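Ticket 511
Subject: Walking route download stops before the old harbor section
Product: Mavomia town guides, offline maps
Opened by: Leandro Rivadeneira
Opened: Thursday, October 27, 2022
Status: Closed

Problem as reported
I bought the Cornar walking guide for our trip. The route should go from the church square down to the old harbor and back along the sea wall. On my tablet the map loads as far as the Domínguez house and then goes blank. The text for the later stops is there, and so is the audio, but there is no map under them. My wife's phone shows the whole route. We leave in January and there is no signal on the lower streets, so I need the offline copy.

Already tried
Restarted the tablet. Deleted the guide and downloaded it again over the hotel-speed wifi we have at home. Same result both times.

First reply from support
Please open Settings, then Storage, and tell us the map pack number shown next to Cornar. Please also check whether the tablet saves downloads to a memory card.

Customer
Map pack is 4. Yes, it saves to a card. The phone shows map pack 8.

Support notes
Pack 4 is the 2017 edition. It was drawn before the lower streets were added to the walk, so the map ends at the Domínguez house. The stop texts and audio come from a separate file and update on their own. The tablet is finding the old pack on the card and skipping the new one. Deleting the guide inside the app does not clear the card.

Steps sent to customer
1. Close the app.
2. Open the card in the file manager and delete the folder named Grolleo. This is the old name of the app.
3. Open the app, go to Storage and tap Clear map packs.
4. Download Cornar again — leave the screen on until it finishes.
5. Check that the pack number is 8. 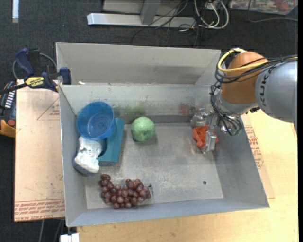
Damián Barrientos: I had the same blank map with a different town, and step 3 was grayed out for me. I had to turn off "Use memory card" first, then it worked. You can turn it back on after the download.

Support
Thank you. We have added that to step 3.

Customer
Folder deleted, pack 8 installed. The map now goes all the way down to the harbor and along the sea wall with the tablet in airplane mode. You can close this.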